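Choosing gate resistors and snubbers for small drives: a conversation with Réka Csonka

November 4, 2020

Réka Csonka has spent most of her working life on the power stage of small motor drives. She runs the application lab at Pirino in Treverdale, where customers send boards that switch correctly on the bench and then fail in the cabinet. We spoke by phone about insulated gate transistors, gate resistance, snubber networks and the mistakes she sees most often in returned hardware.

The lab received 196 boards last year. Csonka sorts them by failure site before anyone opens a schematic. "If the gate oxide is punctured, I look at the driver and the loop. If the collector side is gone and the gate still measures fine, I look at overvoltage or short circuit. The two groups rarely overlap," she said.

Asked which group is larger, she said overvoltage at turn-off, by a wide margin. The cause is stray inductance in the path between the bus capacitor and the switch. The designer picks a 1200 V part for a 600 V bus, assumes that twice the bus voltage is enough, and then turns the part off too fast into a long copper path.

"People calculate with the inductance of the module, which is printed in the data sheet, and forget the bus bar, the capacitor leads and the screw terminals," she said. "The module may be the smallest part of the total."

Her first measurement on any returned board is the collector-emitter voltage at turn-off, taken directly at the module pins with a short ground spring. A standard ground lead picks up enough field to make the trace useless. She starts at low bus voltage and low current and works up, recording the peak at each step. The overshoot follows the rate of change of current, so a plot of overshoot against that rate gives the loop inductance from its slope.

On gate resistors, Csonka prefers separate values for turn-on and turn-off. A single resistor forces one compromise on two different problems. Turn-on speed is limited by the reverse recovery of the opposite diode and by conducted emissions. Turn-off speed is limited by overshoot. With two resistors and a small Schottky diode, each can be set alone.

"The diode costs almost nothing," she said. "I have had customers argue for a week over it and then lose a whole batch."

She does not recommend the data sheet gate resistor as a final value. It is the condition under which the switching losses were measured, on the manufacturer's own fixture, with the manufacturer's own loop. She treats it as a starting point and usually ends higher on the turn-off side. The extra loss goes into the heat sink calculation.

A colleague, Norbert Lakatos, handles that calculation. He joined the call for part of it and gave one example, a pump drive from a customer in Proltberg. Raising the turn-off resistor brought the peak from 1,321 V down to a level inside the rating of the part. The switching loss rose, and the heat sink already fitted had enough margin to take it. No other change was made to the board.

"The part had survived that peak many times," Lakatos said. "It was in avalanche for a few nanoseconds on every cycle at full load. It is not specified for that. Some units lived for months."

Snubbers came up next. Csonka splits them into two cases. A film capacitor placed straight across the module terminals handles the inductance of the bus and needs no resistor if the loop is short. A resistor-capacitor network across each switch damps ringing, and it costs power on every cycle. At a switching frequency of 6 kHz the dissipation is usually acceptable. At higher frequencies she would rather fix the layout.

For the resistor in the network she insists on a non-inductive type. Wirewound parts turn up in returned boards regularly, chosen for their power rating. Their own inductance cancels most of the benefit. 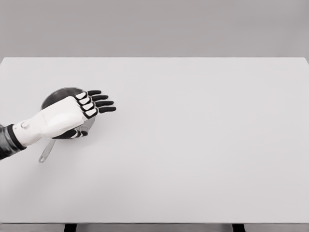

The capacitor value is found by test. She measures the ringing frequency without a snubber, then adds capacitance across the switch until the frequency halves. At that point the added value is three times the stray capacitance already in the circuit, and the stray inductance can be calculated from the two figures. The resistor is set near the characteristic impedance of that pair. "It takes twenty minutes with a handful of capacitors," she said. "Simulation takes longer, because you have to guess the strays first."

I asked about gate driver supply voltage. Csonka uses plus 15 V and a negative rail between minus 5 V and minus 8 V for modules above 50 A. Below that she will accept zero volts for the off state if the driver has a Miller clamp and sits close to the gate. She defines close as under 20 mm of trace. Gate and emitter return should run on top of each other on adjacent layers. Routing the return through the power ground is, in her words, "the most common layout error, and the easiest to see on a bare board."

Short-circuit protection was the last subject. Desaturation detection needs a blanking time long enough to ignore normal turn-on and short enough to stay inside the withstand time of the part. Older modules allowed 10 microseconds. Many newer ones allow less, and a driver circuit copied from an old design can miss the limit without any sign in normal operation. She checks this with a single pulse into a hard short, at full bus voltage and with the module hot, behind a shield. Turn-off after detection has to be slow. A fast turn-off from short-circuit current gives the highest overshoot the part will ever see.

Attila Somogyi at Tshabalala, who buys modules for a line of conveyor drives, had sent in a question on second sources. Csonka's answer was that matching voltage and current ratings is not enough. Gate charge, internal gate resistance and diode recovery all need to be compared, and the turn-off measurement has to be repeated with the new part on the real board. For lots over 500 pieces she also asks for samples from two date codes.

She expects to put the lab's measurement procedure in writing this winter, with the probe setup drawn out in full. Customers who want it sooner can ask for the short version, which covers the turn-off test and the snubber method only.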